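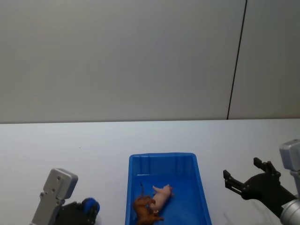 The wait between one move and the next was what got to Dalal Srour in the end, more than any of the drops. She could live with a gripper that missed, she told people at the Grornmont workshop in Datville over the winter, but she could not live with one that stood over a tray thinking it over while her coffee went cold.

Her complaint has now been answered, at least in good part, with the release on April 27, 2020 of a new version of Kiro, the planning software the small Datville shop has been building for its two-armed machines. It is a free update for everyone already running the older one, and the people who wrote it sound pleased and a little tired, as you would expect after a push that began back in December and ran a good deal longer than they had promised their families.

The main change is in how Kiro decides which arm should go first. The old version worked out a full path for the left arm, then a full path for the right, and then checked whether the two would bump into each other on the way. If they would, it threw both away and started over. That was fine for things spread out across a table and pretty miserable for things lying together in a small tray, where both arms want to come in over the same rim and something like a toy pig can be resting half on top of a toy dog.

The new one looks at the tray first and asks what is lying on what. It picks the piece on top, gives it to whichever arm has the easier reach, and keeps the other arm back until the first has cleared the rim. Only then does it plan the second reach, using a fresh look at whatever is left, which may well have rolled over in the meantime.

"We used to plan the whole thing like a train timetable," said Nizar Yammine, who wrote most of the new planner and was kind enough to go through it twice for this reporter. "Now it plans one reach, looks again, and plans the next. I resisted that for a long time. I thought it would be slower, and Sawsan kept telling me to just try it."

Sawsan Khoury did the measuring. Over 523 tray picks on the shop's own bench, she said, the old version had to throw out its plan and begin again 206 times. The new version did so 47 times on the same set of layouts. She would like that second number to come down further, and she has a fair idea where the trouble is, mostly with long thin legs and tails that the perception step reads as part of the neighboring piece.

There is a new viewer too, and it may be the part that ordinary users end up liking best. It shows the path each arm intends to take before it takes it, drawn over the camera view, with a pause button big enough to hit in a hurry. Clem Merrick, who looks after the user guide, has rewritten the chapter on it and added 45 worked layouts that can be loaded and replayed with no arms attached at all, so that a person can learn the thing at the kitchen table if that is where they happen to be working these days.

A few things did not make it in. Kiro still can't hand a piece from one gripper to the other, and settings files saved in the old version have to be converted with a little tool called Dabbas that comes in the same download. Run it on a copy, Merrick advises, and keep the original somewhere safe. Support for trays that are moving is on the list for later, with no date given.

Questions about the conversion can be sent to the workshop through the usual help page. Khoury is also collecting layouts that make the new planner start over, and would be very glad to have yours, the messier the better.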